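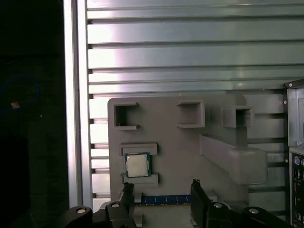 Joelle Dabbas writes to us that she waited two years before she asked whether her welding certificate could count towards a degree, and that she wishes she had asked in the first month. Her letter came after our spring item on part-time study, and several readers in Prorndale have since sent similar questions. We try to answer the most common of them in this issue.

The matter is called recognition of prior learning. At Grolerach College it means that a person who already has a trade certificate, or who has worked for a long time in a skilled job, can ask the college to accept this in place of some modules. The student does not receive a mark for these modules. They appear on the record as "recognised", and they do not change the average.

Who can apply

You can apply if you are already enrolled, or if you have an offer of a place and have accepted it. People who are only thinking about a course cannot make a full application, but they can book a short talk with the admissions office in the Bolger building. The talk is free and does not oblige you to anything.

The college looks at two kinds of learning. The first is certified learning, for example a diploma from another college or a completed apprenticeship. The second is learning from work, where there is no certificate. For the second kind you must write a portfolio, and it takes much more time. Joelle Dabbas used both kinds. Her certificate covered two modules at once, and for the third she wrote a portfolio on her years as a shift leader.

What the portfolio must contain

The portfolio has a main text of up to 2000 words. In it you explain which tasks you did at work and how they match the learning outcomes of the module. The outcomes are printed in the module guide, and it is wise to use them as headings. After the main text come your proofs: work plans, training records, a letter from an employer. The letter must be signed and must say in which years you worked there. If your employer no longer exists, a tax paper or an old contract is accepted.

Please do not send original documents. The office makes no copies and cannot promise to return what it receives.

Many applicants write too much about the company and too little about themselves. The assessor wants to read what you decided, what you repaired, whom you trained, and what you would now do differently. If you worked in a team, say which part was yours.

For readers who are not used to writing long texts in English, the study centre offers help with structure and grammar. The tutors may not write any sentences for you. I went there myself when I was a student, with a text full of wrong prepositions, and I was received very kindly.

Fees and limits

There is a fee of 400 for each application, and one application can cover several modules if they belong to the same course. The fee is not returned when the answer is negative. Some employers pay it, so it is worth asking before you send the form.

You cannot replace a whole degree in this way. The final project and the last two modules of each course must always be studied at the college. Modules with a legal safety examination are also excluded, even for people who hold a similar card from their workplace.

How long it takes

The office answers within 12 weeks after it has received everything. If a paper is missing, the counting begins again when the paper arrives. While you wait, you should go on attending the module. Students who stopped too early and then received a refusal have had to repeat it in the following year.

All forms are now on Plollex, the student portal, under "My course" and then "Earlier learning". Form 99 is the correct one. There is an older paper form still lying in some departments, and it will not be accepted any more. Files must be in PDF and each must have your student number in its name.

The closing date for modules that begin in the second half of the year is at the end of March. For the other modules there is no fixed date, but the application must be complete before teaching starts.

If the answer is no, you may ask once for a second assessor. You must give a reason, and you may add new proofs but not a new main text.

Information correct on 21/10/2025. Questions for the next issue can be left at the Bolger reception desk or sent through Plollex to the newsletter.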